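Teaching an arm to put away groceries

Start with cereal boxes. They are light, have flat sides and dent before anything breaks. Lay 2 on a table, one past the other, and set the Lalix arm to its lowest grip force. Close on the broad sides – never the end flaps.

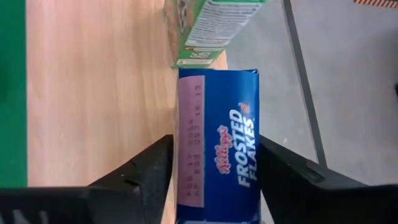

Can a machine put away a whole week's shopping yet? Only part of it, and slowly; bags and soft fruit still need a person.

Lift, wait a moment, then set the box down on its side. Raise the force one step if it slips. Our Molitz log shows 34 drops in 2436 lifts, nearly all from gripping too close to a flap.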